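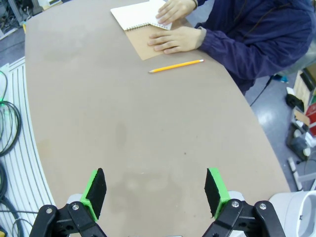
Green holders, black pads, one pencil. The wrist camera's opinion of the table.

I have now spent most of January comparing finger pads, and I'd like that on the record somewhere other than my timesheet. The pads come in two kinds. The Vomard pad is a hard rubber that grips like a bill collector and leaves a dent in anything softer than itself. The Ouali pad is squashier, costs more, and sheds. Fouad Nasr, who signs for the parts, wanted to know which one we should order more of, and he wanted it in a single sentence. He is getting a blog post.

The test is stationery. Pencils, paper, cards, a spiral notebook. I picked it over the usual blocks and cups for a mean reason: everybody's gripper can pick up a block. A pencil lying flat is a different animal. It rolls the second you touch it off center, and if you come down a hair too low you're pushing the pads into the table and the arm starts complaining in the log.

We ran 517 tries in all, split between the two pads, same arms, same Kerkari controller, same settings (mostly the same settings, see below). Vomard dropped or missed 97 of its share. Ouali did better on pencils and much worse on single sheets of paper, where the soft edge folds under and you end up with the pad hugging itself. I had bet on the reverse and there is a sandwich riding on it that I'm hoping will be forgotten.

About those settings. Partway through, I found that the closing force on the left arm had been sitting at the value from an older test. It took almost 5 hours to work out which tries that had spoiled, and then a long evening to run them again. If you own a Kerkari, it keeps the last profile through a restart and doesn't mention it. The manual does mention it, on a page I have since read with great attention.

The wrist camera was the other argument. I like it because it looks right down between the fingers, and you can tell a bad approach before it becomes a bad grasp. What it can't tell you is anything about the rest of the arm, so we also keep a fixed camera on the whole table, and I spend my afternoons lining up the two recordings by hand. Clidevley sells a box that does the lining up for you. I've seen the quote. I am still doing it by hand.

Cards turned out to be the part I enjoyed. A stiff card gives the pads something to agree on, and both kinds held one fine so long as they met it square. Handing things over, person to arm, was harder than any of it. People let go early. I let go early, and I wrote the instructions.

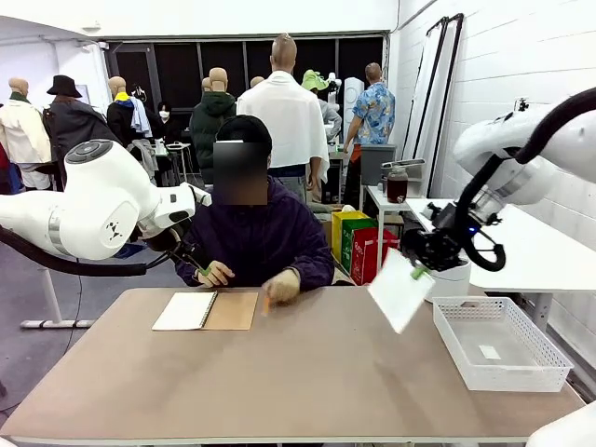
Can you swap the pads without calibrating again?
If the new pads are the same thickness as the old ones, go ahead. If they aren't, redo the fingertip offset first, or the arm will come down too high or too low on flat things.

For Fouad, then: order Ouali for the pencils and keep one set of Vomard for paper. I know that's two orders. The spare Ouali set is in the drawer under the printer, and I need the short screwdriver back.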